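4.2 The bin-lining task and the cleaners' view of it

The second task we followed at Mirkirex was the lining of waste bins. In the office building in Bragança, the evening team changes the bags on four floors, and in June the company began to prepare this task for a two-arm station named Lasora. We chose it for our study for a simple reason. In the first interviews, the cleaners hardly mentioned bins when we asked them what their work consists of, but when we asked what makes them tired, the bins came up very soon.

A cleaner on this team handles 132 bins in one shift. The movement is always the same: the old bag is tied and lifted, the new one is shaken open, pushed down and folded over the rim. The folding is the part that takes skill. If the bag is not pulled well over the edge, it slides down with the first heavy thing thrown in, and the cleaner hears about it the next day. At the station, the bag is handled at the rim by two grippers, and the bin stands freely on the table (Figure 3).

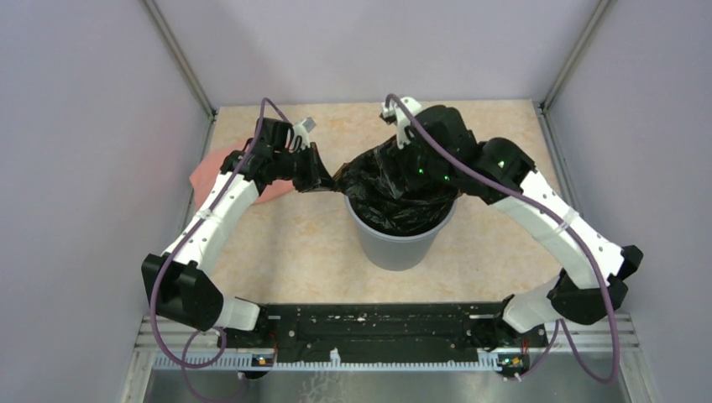 Figure 3. Bin lining at the two-arm station, with a round gray bin and a black bag.

4.2.1 What moves to the station, and what stays

The plan of the company is that bins are brought on a cart to the station and go back lined. This changes the order of the work more than its amount. Before, a cleaner entered a room, did everything there and left it finished. With the new plan, the bins leave the room and come back later, so each room is visited two times. Several cleaners said that they lose the feeling of a finished room. The supervisors did not speak of this at all; they spoke of minutes.

There is also a change in who decides that a bin is done. In the old way, the cleaner judged this with her own hands. Now somebody beside the station looks at the bag and accepts it or pulls it straight. The company calls this work "checking" and it has no separate pay level. We observed it on 22nd July, during a session of around 40 minutes, and wrote down each remark on the quality of the lining. Most of these remarks were on the rim - how far the plastic reached over it, and whether it was even on all sides. A bag may stand high at one side and hang outside the bin at another, and the person who checks must decide if this is good enough for an office.

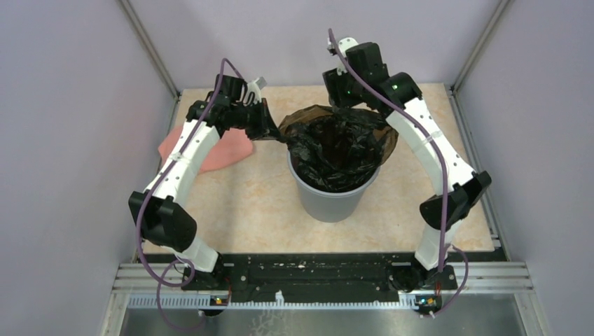

Kadir Duman told us that for him the question of "good enough" was settled long ago, by the people who sit in the offices, and that he would not like to discuss it again with a supervisor. He added that he does not mind if the arms take the bins, provided that the time he gains is not filled with another floor. Aslı Ağca saw it differently. She would accept an additional floor if checking was written into her contract as a skill.

Both positions return in the group interviews, which we discuss in Section 5 together with the material from the Gavano site.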